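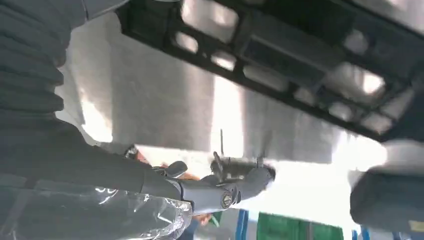
Looking up in the new Gandero stockroom in Grekitz. Photo: Ladi Effiong

GANDERO MOVES ITS LENDING STOCK INTO A NEW ROOM IN GREKITZ

GREKITZ, January — I'm Ladi Effiong, I run the stockroom at Gandero, and I get to write this one myself because I've been bugging everybody about shelves for months. We've moved! Our whole lending stock (that's 1,462 items, from extension cords to banquet cloths) now lives in one room on the ground floor, and you can come and borrow from it starting at 9 in the morning on opening day.

If you ever visited the old place, you'll remember the cardboard boxes. They sagged, they had three different labels on them, and whatever you wanted was in the bottom one. I packed up more than 337 of those boxes for the move and I don't miss any of them.

The new room has gray carpet and blue steel shelving from Bretska, the kind with slotted uprights and cross braces on the sides. I wanted metal shelves because I like being able to wipe them down, and I'll admit I wanted them blue. For the small stuff we switched to plastic crates with open tops, in white and blue. They stack, and you can look in from above and see what you've got — no lids to lose.
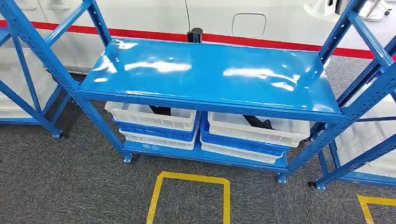
White crates are for things that go out every week, like straps and table skirts. Blue ones are for seasonal stuff. We're still sorting, so please forgive us if the two colors end up mixed for a while. I move things, then somebody moves them back, and we meet in the middle.

Along with the room comes Lục, our new borrowing list. It's a plain web page where you pick what you need, choose a day and get a shelf number. Loans run for 21 days, same as before, and you can take up to 20 items at a time. Schools, clubs and neighbors all borrow for free. If you bring something back with a part missing, just tell us at the desk. We'd much rather know.

We're open from 9 a.m. to 4 p.m. Parking is behind the building, and the ramp is on the same side.

For interviews, or to come by and see the shelves before opening, ask for Ladi Effiong at the Gandero front desk in Grekitz.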